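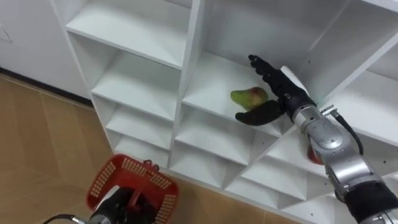

A pear on one of the white shelves, with a red shopping basket below.

Projects > Publishing > Trerell > Progress reports

Trerell Magazine: progress report to the Lungate Fund, September 2021

The grant was awarded to establish a regional magazine of food, houses and country life, published in print with a supporting website. This report covers the period since our last submission in April.

Two issues have now been published, both to the agreed page count. The second carried 9 features, of which 4 were by writers new to the magazine. Paid subscriptions are growing more slowly than planned, and most new readers still come to us through farm shops and bookshops. We have therefore moved part of the advertising budget into shop display and shortened the subscription form, which readers had told us was tiresome to complete.

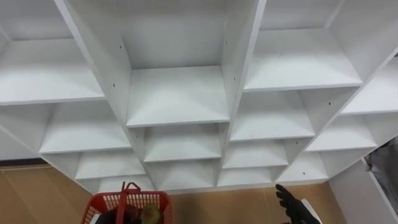 White shelving with open, square compartments.

Printing remains with Kyei, whose quotation for the winter issue is within budget. Paper prices have risen, and we ask the Fund to note that the heavier cover stock may have to be dropped in the spring. The editorial pages would keep their present weight.

The website was moved to the Soda publishing system over the summer. Recipes and travel pieces from the first issue can be read there in full; later articles are held back for 30 days after the print edition goes on sale. 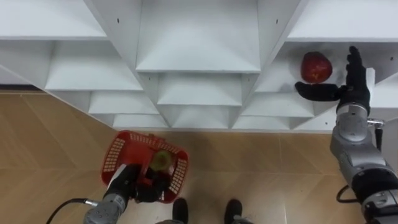 Advertising income is on target for the year, although it depends too heavily on holiday lettings. Approaches have been made to garden nurseries and furniture makers, and two have booked space in the winter issue. No change to the grant total is requested. We do ask that the unspent photography allowance be carried forward to the next period.

Related items
Trerell Magazine: April progress report
Guidance on carrying forward unspent grant
Lungate Fund: notes for publishers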